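29. Juni 2019, Werkstattbuch

Samstag, also Zeit für Sauerteig und Rechnerei (in der Reihenfolge!). Der Roggenansatz »Kuda« steht jetzt seit September bei mir und treibt endlich so, wie ich mir das vorgestellt habe. Heute früh 400 g Vollkornmehl angesetzt, dazu Wasser und 2 Prozent Salz, wie immer. Chia-hao Kuo meinte neulich, ich solle die Krume mal weniger feucht führen – hab ich probiert, gefällt mir nicht, das Brot aus Te-Moana-Mehl wird davon nur krümelig. Das Stornov-Mehl verträgt es vielleicht besser, kommt nächste Woche dran. 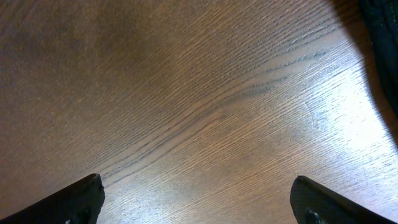 Wie lange darf der Ansatz bei der Wärme stehen, bevor er zu sauer wird?
Bei mir höchstens bis zum frühen Nachmittag, danach riecht er nach Essig und der Teig reißt beim Formen. Im Winter ist das alles viel gemütlicher.

Dann der Ofen. Der alte Zuton heizt hinten stärker als vorne, deshalb drehe ich das Blech nach der Hälfte. Gesamte Backzeit 55 Minuten, die ersten mit Dampf, dann Klappe auf und raus mit der Feuchtigkeit. Beim letzten Mal hab ich das Öffnen vergessen und die Kruste war weich wie Toast, ärgerlich!

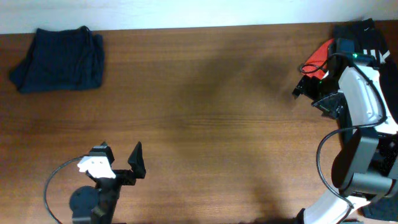 Und bitte, wer auch immer das hier mitliest: den Laib ganz auskühlen lassen. Ich weiß, er duftet, aber Roggen klebt warm am Messer und dann sieht die Scheibe aus wie Knete. Am besten schmeckt er mir sowieso am zweiten Tag, mit Butter und Schnittlauch. Morgen Ansatz füttern, Gärkorb ausbürsten, Chia-hao wegen der Mühle anrufen.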